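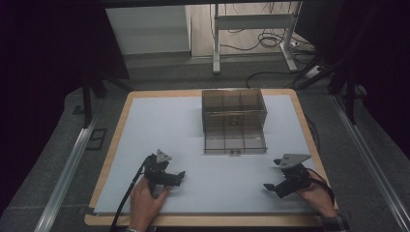
Somebody wrote under the last gallery that dividers are a waste of time, everything ends up in the one compartment nearest your hand and the rest fill up with fluff. Same reader said a jam jar does the job and you can see what's in it. Fair enough. I used jam jars for years. You can see what's in a jam jar as long as what you want is at the edge of the jam jar.

Anyway. Small storage page, the autumn one. Short intro then the box, then the notes people keep asking me for. Typed in a rush, sorry, will tidy up the spelling when there's time.

For anyone new, this is the Kudaline storage pages. Drawers, trays, tins, organisers, anything with compartments. Mostly desk and bench stuff. The big cupboards have their own page and so does the shed.

Smoky organiser, on blue foam
Clear plastic but tinted, a smoky grey. Open bin at the back with partitions, shallow tray out in front with its own grid of cells. Small dark handle or catch in the middle of the front rim. Wooden table, pale blue foam sheet on top with a bit of wood showing round the edge.

Notes on this sort of box

Open top and tray together is a good layout. Tall things in the bin, small things in the tray. Pens, brushes, scissors, tweezers stand up in the back. Clips, pins, rubber bands, stamps, spare keys in the front. Don't put the small things in the back, you will never get them out again without tipping the whole lot over.

Tinted plastic. Opinions differ! I like it. Hides dust better than clear and you can still tell roughly what's where. Against a dark wall or in the back of a cupboard it's harder to see into, so if yours lives in a cupboard get clear. Shows fingerprints either way. Warm water, drop of washing up liquid, soft cloth. Not the scratchy side of the sponge, I did that once to a whole set and they've looked frosted ever since.

Shallow cells. Fingers need to fit. Sounds obvious, but half the trays sold for beads are too narrow for an adult thumb and you end up pushing things up the side of the wall to get hold of them. Before buying put two fingers in a corner cell in the shop and try to pick up a coin. If you can't then leave it.

Foam underneath
Had several messages about foam so putting it all in one place.

A foam sheet on the table is lovely for sorting. Dropped screws and beads tend to stay put where a bare table sends them on the floor. Much quieter too. Pale colours are best, dark bits show up. Blue's good for brass and for anything white. White foam is hopeless for pearl buttons, ask me how I know.

Trim it a touch smaller than the table. If it overhangs you lean on it and it tips whatever's near the edge. Sharp knife and a long ruler, several light passes. Don't glue it. It'll need washing and it'll need replacing.

Carpet below is another matter. Carpet eats pins. If you have carpet where you sort, keep a magnet handy and go over it before bedtime.

How I sort a mixed tin
This is the bit that gets asked for most. Not clever.

Tip it out, all of it, on the foam. Rubbish out first, bits of wire, dead matches, the foil off something. Then biggest things. Then whatever there's most of. By then the pile has usualy gone down enough that you can see what the rest is.

Leave one cell with nothing assigned to it. Mine's always the front left. Things you can't identify go in there and stay until January, then it gets emptied. If you haven't needed it by January it goes.

Did a button tin this way for the Wednesday group, 484 buttons once the rubbish was out. (Yes I counted, it was a bet about the tin.) 62 of those were the same plain shirt button. Two evenings. Would have been one but we stopped to look at them all.

Labels
Front rim if there's room. Paper under clear tape is fine. Label maker tape lifts at the corners on curved plastic, at least mine does. Pencil if you aren't sure yet, and for the first month you won't be.

Don't label every cell. You know what a paperclip looks like. Label the things that look like each other: two sizes of screw, two weights of thread, real stamps and used stamps.

Where to look
Grovholm had a bin of odd trays by the till last time I went, no lids, all sizes, mixed in with the lampshades for some reason. Worth a rummage. Ring first, they keep peculiar hours.

Sonel do the plain stacking ones. Good plastic, dull colours, the drawers run nicely until overfilled and then they bow in the middle. Keep them for light things. Mine with the fuses in has gone a bit banana shaped.

Wieser is the one with the metal runners. Dear. 40 for the small cabinet when I bought it and I winced, but it has 8 drawers and none has stuck yet. Too heavy to move once filled so decide where it's going first. I did not.

Charity shops, always. Look for cutlery trays, old sewing boxes, chocolate box inners, make-up organisers. Make-up ones are the same thing as desk ones most of the time and people part with them as good as new. Check the corners for cracks and run a nail along the partitions, glued ones come loose and then small things creep underneath from one cell to the next. A thin line of clear glue sorts it out.

Pull-out trays
A few words as I got three messages on this in one week. If a tray pulls right out, carry it with both hands. If it has a stop, find out where the stop is before loading it, not after. Wax on the runners if it's stiff, ordinary candle, rub it on and wipe off the lumps. No cooking oil please. It goes sticky and collects hair.

A heavy front and nothing in the back will tip over when you open it. Put the scissors and the stapler at the back. Or a stone. A stone works very well.

Odds and ends
Thread: stand the reels up in the tall part, loose ends tucked in, or it knits itself together overnight.
Batteries: not loose in with paperclips or keys. Ends taped, own cell.
Seeds: no. Packets in a tin, somewhere cool.
Rubber bands: they perish and stick to the plastic. Chuck the old ones every year.
Earrings: egg box was suggested by a reader, I tried it and it's very good. Looks like an egg box though.
Jigsaw bits: big flat trays, edges in one, sky in another. Cells are too small unless you're sorting by shape and at that point you've got my sympathy.

To the jam jar reader, keep your jam jars. Great for nails. Put the lids on.

Page put up Wed 24 October. Next lot will be tins, if I can find somewhere to stand them. Send in yours, good light please and say how big it is, I had one last month I took for a matchbox and it was a trunk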